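ok thread on the Plurkari arm kit, had it on the bench since March and people keep asking

1/ price first bc thats what you all DM about. 2000 for the arm, controller and one tool. Lynch sells it here, shipping took forever, box was fine

2/ setup = 64 page manual, half of it safety stuff. read the safety stuff. skip the chapter on networking, it's for the old controller and will cost you an evening like it cost me

3/ software is decent. teach mode is good. the undo button is not an undo button. Ilaria Rizzi warned me about that one and I still lost a program

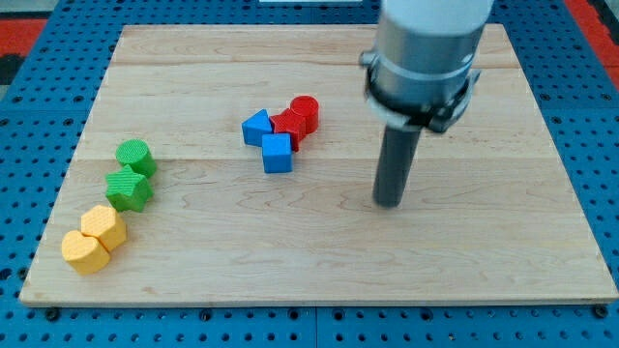 4/ Block sorting is my standard test for any small arm, same job I gave the Nandov last year. Slow passes first, then I push the speed up. The tight groups are what hurt: blue triangle, red cube and red cylinder pressed right up against each other, and you want to come down on one without shoving its neighbors. Straight rod tool coming in from above helps a lot, you're not swinging fat fingers into the pile. Still had to redo my approach heights twice

5/ did 120 runs at medium speed. 2 stops, both my fault (cable). top speed I wouldnt trust near anything you like

6/ support: emailed Kikevska, who do the service contract, got a real answer from Bláthnaid Mac an tSaoi same day. she sent the corrected config file too. put that on the downlaod page please

7/ would I buy it again, yeah, for teaching and light bench work. not for a line. spare tools cost too much

8/ cable routing post next, need to find my zip ties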